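4.2 Do polished handles stay cleaner?

Suppliers often claim that polished steel handles need less cleaning than painted ones. We doubt the evidence. The Bimero survey, which is cited most, covered 752 doors but recorded only how clean they looked to staff. Nedelcu and Yurt repeated it in July with swabs and found no clear gap between finishes – a result the sales literature leaves out.

Figure 4. Vertical bar in stainless steel with a polished surface.

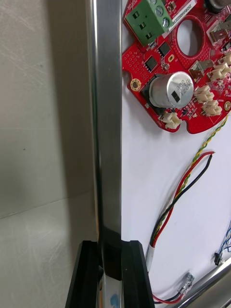 Does a shinier surface mean fewer germs?

Looks are a poor guide, and none of the three studies we reviewed measured both shine and bacterial count on the same handle.

The Vorix trial is no stronger. It logged up to 3000 touches per handle, yet the cleaning crews knew which doors were being tested and may well have wiped them harder. Until someone runs a blind trial, we see no grounds for paying extra for the finish.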